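Mengal Skate Video Index: data card

Selina Marti, December 2022
14 shares | 3 comments

Summary

Mengal is an index of full-length and promo skateboarding videos released on VHS and DVD. Version 7 holds 195 titles. Each row is one release, and a re-edit or reissue gets a row of its own, linked to the first by parent_id.

Files

titles.csv: title, company, year, format, running time in minutes
parts.csv: title_id, skater, part order, start and end time
music.csv: title_id, part_id, artist, track

Sources

Running times were taken from physical copies where we had one (72 titles) and from the box otherwise. The column time_source says which. Box times are often rounded up and should not be used to compare part lengths. Songs were entered from the closing credits. Where the credits and the soundtrack disagree, both are kept and the row is flagged.
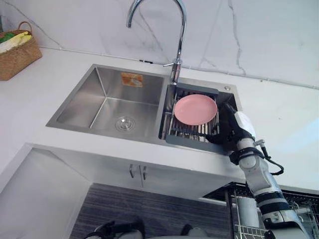 Friends sections and montages are stored as a single part with skater set to "various". Splitting them was tried in version 5 and dropped, as two people logging the same tape seldom agreed on who was who. Slams sections are left out of parts.csv.

Known gaps

Coverage of Breltow and Fullthorpe releases is good. Pivthorpe promos are patchy, and several have no year. Music is missing for most titles under ten minutes. Names follow the on-screen spelling, errors included; see aliases.txt.

Changes since November

Fixed end times in parts.csv that ran past the end of the tape. Merged two duplicate Fullthorpe rows. Dates are now year only.

Comments (3)

Engelbert Zürcher: parent_id is blank for the second Breltow DVD. Should point to the VHS.

Selina Marti: Fixed, will be in the next upload.

Rahel Egger: I have two of the Pivthorpe promos on tape, years on the spine. Where do I send them?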